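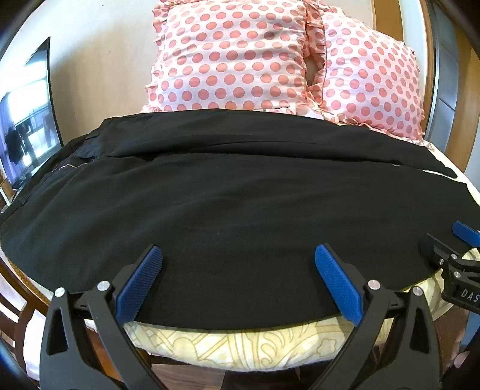
Week 2: Buying wool cloth without getting stung

Right, last time I rattled on about fibres and ran out of time for fabric weight, so let's start there. Weight is given in grams per square metre. Something at 200 is fine for a skirt or a light shirt-jacket, and 299 (yes, Pluretti really do print 299 on their labels, bless them) will make you a decent winter coat if you line it.

Always ask if the cloth has been pre-shrunk! I didn't, once, and my lovely sleeves ended up somewhere near my elbows. If the shop can't tell you, steam a small square at home and measure it before and after.

Bit-na Ko asked about nap. Stroke the cloth both ways; if one way feels smoother, it has a nap, and all your pattern pieces need to point the same way. You'll need extra cloth for that, so check the layout on page 47 before you buy.

For next time: bring two swatches and your tape measure. Birutė Toom has the spare key to the cutting room if you want to practise in July.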